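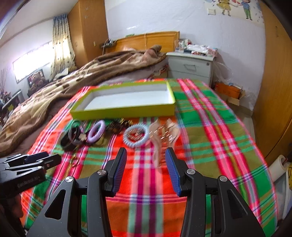
Packing for two weeks in one carry-on. Doable, done it plenty. Start the night before, not the morning of. Lay everything out on the bed first, all of it, before one thing goes in the bag. Small stuff too. Hair accessories in a row across the sheet, so you see what you've got and pull half of them. You will wear the same two the whole trip.

What you need
Carry-on, soft sided if you have one. Mine is a Podier, old, zipper still fine. Three or four packing cubes. One clear pouch for liquids. A luggage scale if your airline weighs bags. Bathroom scale works, stand on it with the bag and then without.

Step 1. Clothes
Pick one dark color and one light, everything has to go with both. Five tops, two bottoms, one thing with sleeves. Underwear for a week, then wash. No "maybe" outfits. If you haven't worn it since last July, leave it.

Step 2. Roll or fold
T-shirts and leggings, roll tight. Button shirts, fold flat, they go on top. Jeans folded in half along the bottom of the bag by the wheels. Sweaters don't roll well, wear the sweater.

Step 3. Shoes
Two pairs. One on your feet. Stuff socks in the other pair and put them sole to sole in a shower cap or a grocery bag. Heels toward the wheels.

Step 4. Liquids
Decant the night before and let the bottles stand upside down on a paper towel for 30 minutes. Leaks show up then. Don't fill to the top. Solid shampoo if you can stand it, I used a Fetholm bar for 16 days and there was still a good chunk left. Let it dry before it goes back in the tin or you get mush.

Step 5. Little things
Hair ties and clips in an old glasses case. Chargers in another one. Earrings through a button so the pairs stay togehter. Meds in your personal item, never in the big bag.

Step 6. Close it and walk
Zip it, carry it up and down the stairs once. Too heavy? Take out 20 percent, usually shoes or the second jacket. Leave some room for stuff coming home.

Coming back
Dirty clothes get rolled too, they take up the same space if you do. Bag for wet swimsuit. Check under teh hotel bed.

Checklist for beach trips is next, still working on it.

Contact | © Ornura Travel Notes | Updated 6/30/25 | Back to top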